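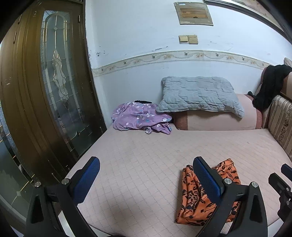
I have never believed in the diamond-stitched mattress cover. Every home blog swears by one, usually with a link to buy it, and the claims get bigger every year. It will keep the mattress fresh, it will stop the sheets from sliding, you will sleep like a baby. Ours is pale pink and I can report that it is a mattress cover.

What it does do is show you every piece of clothing you haven't put away. Orange with black leaves on it, purple with little flowers, all of it shouting from across the room. On the old brown blanket I could ignore a pile for days.

I also read a post on Plendo claiming 600 words' worth of reasons to fold clothes on the bed. I tried it in April. The clothes got folded, the bed got slept in, and the folded clothes went onto the arm of the sofa, where the black things always end up anyway.

Then there's the long pink bolster. The Ovano catalog says a bolster "finishes" a bed. Finishes it how? The gray patchwork pillow sits on top of it because there is no other place for it to go, and at night both of them move to the sofa, against the striped cushion, which matches neither.

I'm keeping the cover, mostly because it washes well. The bolster has until the end of the summer.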